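Cup drying rack

A cup drying rack (also cup tree, mug tree, cup drainer, peg rack) is a small stand for draining and storing cups upside down after washing. Usually a tray or dish at the bottom with upright pegs coming out of it. Sits on the bench beside the sink, or on a table where there's no bench to spare. Differs from the ordinary dish rack, which takes plates and cutlery too and is generally wire.

Terminology

Usage varies a lot. "Mug tree" mostly means the kind with angled arms that hold mugs by the handle, usually timber or metal. "Cup rack" or "cup drainer" is used for the peg kind, where the cup goes over the top of the peg and needs no handle. Some shops use all four names for the same item. In Australia "drainer" on its own normally means the dish drainer, so the cup version gets the extra word.

Construction

Base, pegs, caps. The base catches drips and is normally round or oval with a raised rim to stop water running onto the bench. Pegs either moulded in one piece with the base or pushed into sockets, the second being easier to pack flat and easier to lose. Caps keep the inside of the cup off the bare end of the peg and stop scratching, also where most of the decoration goes: flowers, leaves, balls, birds.

Plastic is the common material for the peg type. Light, cheap, any colour. Stainless steel versions exist and cost more. Bamboo ones need drying out themselves or they go black at the joins.

Peg height matters more than peg number. Too short and the rim of the cup sits down in the tray water. Too tall and a small cup tips about on the end. Spacing is the other problem, wide tumblers on neighbouring pegs will touch and the sides where they meet stay damp.

Use

Cups are washed, rinsed, shaken once over the sink and put on the pegs mouth down. The back pegs are best filled first, otherwise you are reaching over wet cups. Taller cups to the rear for the same reason.

Plastic cups dry slower than glass or china, as they hold less heat from the washing water and the drops bead up and stay put. A tea towel finishes them off. Families with young kids often leave the cups on the rack full time and never put them in the cupboard at all.

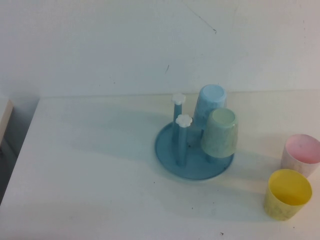 Danai Karras disagreed with leaving them out, writing on the talk page that cups kept on an open rack only collect dust and kitchen grease, and that the proper place for a dry cup is a shelf with the door shut. She wanted the line about families taken out. It was kept, with a note that practice differs between housholds.

Cleaning

The tray is the part that gets neglected. Water stands in it, then a film forms, then pink or grey slime round the foot of each peg. Tip it out daily. Wash with hot soapy water once a week, old toothbrush for the sockets and under the caps. White vinegar shifts limescale in hard water areas, leave it on for 20 minutes and rinse well. Most plastic racks should not go in the dishwasher, the pegs can lean afterwards and won't straighten.

Makers and variants

Gukine sells a peg rack with lift-out pegs. Werine makes a folding one for caravans and camping, 2 rows of pegs on a hinged tray. Vītola is timber only, handled mugs only. The Brirnent rack has a spout at one side of the tray so it can drain straight into the sink, though the rack has to be set right at the edge for this to work and the spout is easliy blocked.

See also

Dish drainer
Draining board
Bottle rack
Tea towel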